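Stornbridge Bench Guide
Section 4: Recording the cube-and-tray task

By now you've got the arm mounted, the Lillia recorder talking to the controller, and the side camera showing up in the preview window. If the preview is still black, go back to section 3, because nothing below will work without it. I wrote this section after recording my first full set, and I've left in the stuff I got wrong so you can skip it.

The task for this set is "large blue cube onto the red tray." We want 100 good episodes from the side camera before anybody starts a training run. An episode is one start layout, one drive of the arm by hand, one stop. I do mine in two sittings and get grumpy if I try it in one.

4.1 Before you start

You'll need the white cloth, the red tray, the three cubes (large blue, small blue, small red) and the Koster hand controller with a full battery. The large blue cube is the target. The other two are distractors, and they matter more than they look! A model that has only ever seen one cube will happily grab whatever is nearest.

1. Put the cloth on the table and let the front edge hang over. Small smudges are fine and I've stopped chasing them.

2. Park the arm at its high rest pose so the side camera gets a clear look at the layout.

3. Set the tray toward the back of the table. Turn it a bit. I had mine dead square to the table for the first 44 episodes and ended up throwing the lot out, so please learn from my lost afternoon.

4. Place the three cubes in front of the tray, spread out enough that the open fingers can come down around the target without knocking a neighbor.
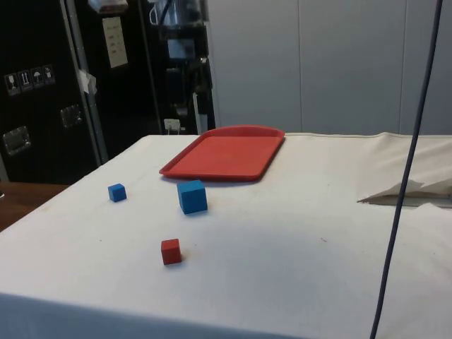 Figure 4-1. A start layout: tray angled at the back, all three cubes on the cloth.

5. Press Snap Layout in Lillia. It saves a still of the start so you can compare layouts later and see whether you've been putting everything in the same spot (you have, everyone does).

Note: Keep the distractors off the tray for this set. Cubes that start on the tray belong to the Fladska set, which has its own task name and its own folder. Mixing the two is a real pain to undo.

Caution: Keep your hands off the table once the controller is live. The arm can't tell your thumb from a cube. If you need to nudge something, press Hold first, wait for the amber light, and then reach in.

4.2 Driving an episode

6. Choose the task name from the list. Don't type it in by hand, or you'll end up like me with two spellings and half the episodes under each.

7. Press Record and wait for the beep. Give it a short beat before you move, so the recording opens with the arm still.

8. Come down over the large blue cube with the fingers open. Line them up with two opposite faces of the cube. If the cube is turned, turn the wrist to match it.

9. Squeeze the trigger gently until the cube is held. The trigger goes a long way and you don't need all of it.

10. Lift high enough to clear the tray rim, with some room to spare. My early lifts were stingy and I clipped the rim over and over.

11. Carry the cube over the tray and lower it until its bottom face meets the tray. Stop there, fingers still closed. You want the recording to have a moment at this point with everything settled. 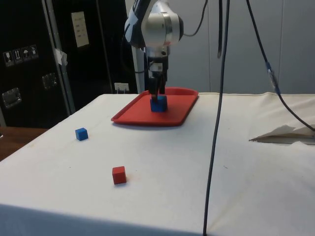
Figure 4-2. Fingers closed on the cube at the tray surface, with the other two cubes left on the cloth.

12. Open the fingers slowly and go straight up. Any sideways drift while the fingers are opening will drag the cube with them.

13. Go back to the rest pose and press Stop.

Tip: Watch the cables the first few times. Ours hang down from overhead, and one long one runs right through the side camera's view. Leave it there for the whole set if it isn't catching on anything. What you don't want is to tie it back halfway through, because then your early and late episodes look like two different benches.

4.3 Varying where the cube goes

It's very easy to fall into a groove and set the cube down in the same place every time. I'd get comfy, put some music on, and then find a whole run of episodes with the cube in the middle of the tray. The model learns that too, and then it's lost the moment you shift anything.

So pick a new spot every few episodes: far half, near half, left, right, close to the back edge. The back edge takes a little more care with the rim, so go slower on the way down.
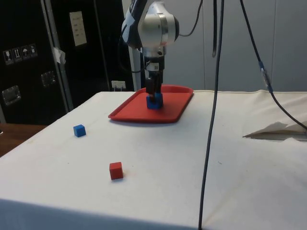
4.4 Keep it or toss it

14. Play the episode back at double speed right after you stop. It's quick, and you still remember what you did.

15. Mark it Keep if the large blue cube ends up on the tray and both distractors are where they started. A wobbly path is okay. People wobble, and the set can take some of that.

16. Mark it Toss if you dropped the cube, moved the tray, bumped a distractor or had an arm of your own in view. Leave the file where it is, and Lillia will skip it on export.

17. Change the layout before the next one. Move at least two of the four things on the table (the tray counts).

Expect to record more than you keep. My first complete set took 113 tries to get to 100 keepers, and most of the tossed ones came from the last stretch before lunch. When your tosses start to bunch up, put the controller on its charger and go eat something. Exporting is in section 5.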